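Handbook for hand-held gripper work draws a lukewarm reception

A voluntary code of practice for people who record robot training data with hand-held grippers went out for comment in July, and the labs it is aimed at have not exactly rushed to sign it. The draft comes from Claren, a small standards consultancy, with input from the equipment maker Bureck. It covers table setup, floor marking, cable routing, rest breaks and the logging of failed attempts.

Most of it is hard to argue with. Operators should work on a plain surface, keep tripods on marked positions and give each station a number that can be read from a standing height. Plenty of places do this already.

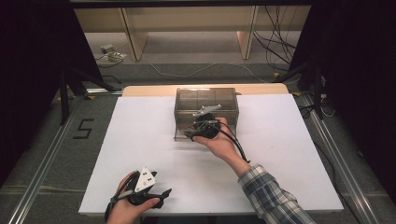
Two hand-held grippers in use over a white board, with a clear gray plastic box at the far side.

The trouble starts with the parts that would cost money. The draft calls for a break of 12 minutes after every 400 recorded attempts, and it asks that cables run along the forearm be checked at each break. It doesn't say who does the checking, or what happens when a shift is behind. An earlier version had a paragraph on pay during breaks. That paragraph is gone.

"I've read it twice and I still can't find the word 'must' outside the section on floor tape," said Zewditu Beyene, who trained operators at Wumbei before leaving to write about warehouse labor. "If your wrist hurts, the tape isn't going to help you."

Jannik Rathjen, the lead author at Claren, defends the softer wording. He says a strict text would be ignored by the smaller labs, and that a first edition people will use beats a second one they won't. More than 6 labs have told him they intend to adopt it. He would not name them. 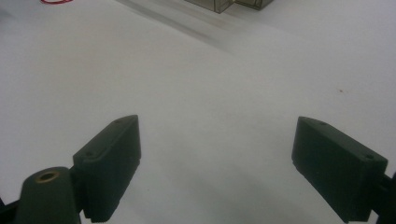
The section on finger wear may be the most useful one. It asks operators to look over both fingers before a session, open the jaws fully, and write down any looseness at the mounts. Bureck wanted a fixed replacement schedule, which would have suited Bureck, as it sells the replacements. The final draft leaves the decision to each lab — a rare case of the vague language working in the reader's favor.

Rathjen's group also wants failed attempts kept on file and labeled as such. Vomix, which buys recorded sessions from outside contractors, objected in its written comments that storage and review would add to its costs. The draft now says failures should be kept "where practical."

Comments stay open for another 2 months. There is no plan for inspections, and Claren says it will publish a list of labs that report following the code, based on what the labs themselves tell it.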